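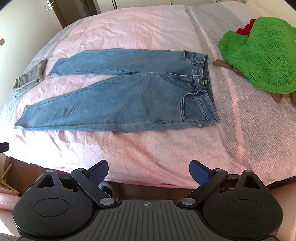

**Week 3 handout: Twill, and why your trousers have diagonals**

Bring a magnifier to the session if you own one. A phone zoomed in as far as it goes will do, and a jeweler's loupe will make the rest of the table jealous.

Last week we covered plain weave: over one, under one, repeat until retirement. Twill starts with the same two sets of threads. The warp runs the length of the loom, the weft goes across. Each weft thread now passes over one or more warps and then under two or more, and every new row shifts the pattern one thread to the side. That sideways step makes the diagonal line, called the wale, and most of this course's vocabulary quiz.

### Reading the numbers

A twill is written as a fraction, which upsets people who took up weaving to get away from fractions. The top number is how many threads go over, the bottom how many go under.

- **2/1** -- two over, one under. One side shows mostly warp, the other mostly weft.
- **3/1** -- the usual denim. The warp is dyed blue and the weft is left white or nearly so, so the face is blue and the inside is pale. Turn up a cuff and check.
- **2/2** -- balanced. Both sides look much alike, with the diagonals leaning opposite ways when you flip the cloth over.

Don't try to divide them. Somebody did last year and got quite far.

### Left hand, right hand

If the wale climbs from lower left to upper right, it's a right-hand twill (Z). If it climbs from lower right to upper left, it's left-hand (S). Look at the middle stroke of each letter and you'll see where the names come from. Most jeans are right-hand. Left-hand denim has a reputation for feeling softer, and you will meet people who want to discuss this at length. Ntombi Mnguni's sample book has both, on facing pages, so you can form your own opinion and then keep it to yourself.

A broken twill changes direction every few threads. It was brought into denim partly to stop the legs of trousers twisting around in the wash.

### Herringbone

Reverse the diagonal at regular intervals and you get zigzags. Strictly speaking, herringbone has a small break at each turn, where the lines jump instead of meeting in a clean point. If they do meet in a point, you have a pointed twill, and Sverre Bråten will correct you from across the room. Printed herringbone is everywhere on bedding and curtains. It counts as decoration and will get you no marks in the identification test. Look for the threads.

### Fading

Indigo mostly sits on the outside of the yarn and leaves the core white. Wear rubs the outside off. People pay extra to have this done for them in advance, and the rest of us use knees.

### For next time

1. Find 3 twills at home. Write down the fraction, the direction, and where you found each one. "Sofa" is fine. "Neighbor's sofa" needs a note.
2. Draft a 2/2 herringbone on graph paper, 9 squares deep at the very least. Pencil, please.
3. Read Workneh, *Cloth on the Slant*, up to page 114. The chapter on ties is optional and has the better jokes.

Looms 1 to 4 are warped for twill practice. Loom 5 still has Genivaldo Furtado's scarf on it -- it was due off in June, and he says it's nearly done. Leave the tension alone.

Questions to me in room 191 before class, or leave a note under the shuttle rack.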